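The Waiting Room Has Gone Quiet

My dentist in Waltstead has taken away the magazines. Where the rack used to be there is a small sign with a square code on it, inviting me to enjoy a "curated reading experience" on my own phone. I already own the phone. I came to the dentist, in part, to be bored by something else.

Nobody ever loved a waiting room magazine. That was the beauty of it. You picked up a 2-year-old issue on bass fishing with the recipe page torn out, and by the time your name was called you had opinions on lures. I have never fished. I still have the opinions.

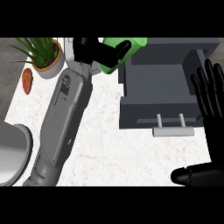
My friend Benedita Correia, who cuts hair over in Lenport, kept hers until August. She had 46 of them in a stack by the window, mostly weddings and kitchens, and a woman once missed her turn at the sink to finish a piece on gravy. Then the landlord repainted and the stack went out with the old blinds. Now her customers sit in a row with their heads bent, like people looking for a dropped earring.

I know the case against. The things were sticky, they cost money, and the crossword was always done, in pen, wrongly. Seven across was "otter" and some fool had put "eater." I spent a whole root canal thinking about that fool. 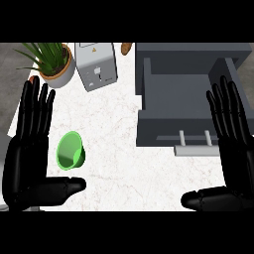 But a phone only hands me more of what I asked for last time. It thinks I want news about knees, on the strength of one bad week. A bass fishing magazine has no idea who I am and wouldn't care if it did. I find that restful, especially before a drill.

So I have begun leaving my own behind. Last visit it was a gardening quarterly, tucked under the sign with the code. The receptionist watched me do it and said nothing. When I came out, numb to the ear, a man in work boots was reading about mulch.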